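4.2 Building the cell in a shared workshop

I should say at the outset that I am not a lab. Everything in this section was put together on one bench in the shared workshop at Stindetstead, mostly in the evenings, with tools I had to sign out and put back. That shaped a lot of the choices, and I think it is fairer to describe them as they were made than to tidy them up afterwards.

The arm is a small hobby-class one running Cellow, the control software set out in Section 3. I had first planned to bolt it to a proper steel table, but the steel table belongs to the welding people and they (quite reasonably) wanted it back. So the arm lives at one side of an ordinary bench and the work goes on a cloth laid over the top. The cloth started life as a way of stopping parts from skating about. It does that well enough, and it also gives a plain background for the vision side, which had been picking up every scratch and glue stain on the bare bench. The price is creases. I smooth it out by hand before each session and the folds creep back anyway. 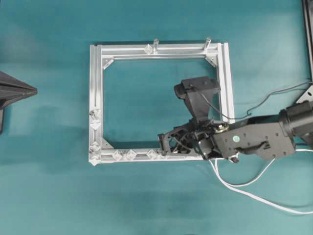
Aluminium extrusion suits this sort of work very nicely if you are building on a small budget. It is stiff, it comes in lengths that fit on a bus, and any mistake can be undone with a hex key. It is also horribly shiny. The rails throw back a pale glare along their outer edges, and the clear diamond-shaped pieces fixed along the left and bottom rails are worse still, all white facets, so a camera looking for a neat outline gets a scatter of bright specks. Early versions of the detector (I am calling it Agudelo, after the folder it lived in) took those specks for corners and would happily report a joint halfway down a rail. I spent far too long on thresholds before giving up and fitting straight lines to the long edges first, then looking for anything small only once the rails were settled. That one change did more good than all the fiddling before it.

The next headache was the arm getting in its own way. To touch the lower right of a frame it has to lie across that corner, and then the overhead view loses the very joint we care about. I tried moving the camera. I tried moving the arm. Each time I won back one corner and lost another, and by the end of July I had a notebook full of sketches and no better answer. What we do now is much duller – Agudelo finds the frame while the arm is parked, stores the outline, and checks the corners that stay in view during the move. If those have not shifted, it assumes the hidden one has not shifted either. That holds for a rigid frame with its brackets done up. It would be a poor bet for anything floppy, and I make no claim for it there.

Contact is handled in software, with no force sensor at the wrist. Cellow watches the motor current and stops the move when it climbs past a set level. I would love to report a clever way of choosing that level, but I raised it bit by bit until the arm stopped giving up in mid-air, then added a small margin. It needed setting again after I changed the fingers.

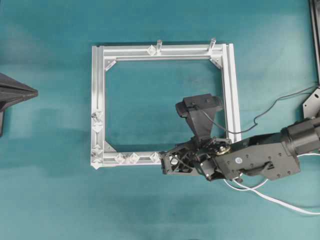

Cables deserve a paragraph of their own, dull as they are. My first routing had everything tied tightly along the arm, and it looked lovely until the wrist turned through 90 degrees and pulled a connector out. I now leave generous loops lying on the cloth. They look untidy and they do sometimes wander towards the work, so the planner treats a strip on that side of the bench as off limits. It costs a bit of reach, and I would still take the loose cables over another evening with a soldering iron.

Figure 3. The cell at Stindetstead during work on an extrusion frame, with the gripper at the lower right of the frame.

Lighting I have never really got under control. The workshop has a row of strip lights overhead and a window that I can't cover, and other members come and go with lamps of their own. A set of calibration values saved in the afternoon was often no use by the evening. In the end I wrote a short Faltley script (Faltley being our small set of bench tools) that takes fresh values at the start of a session and again if the rail edges drift. It adds about 8 seconds to start-up, and I have stopped noticing it. The values are written to the session log along with the current limit, so that the runs in Section 5 can be matched to the settings they were made with.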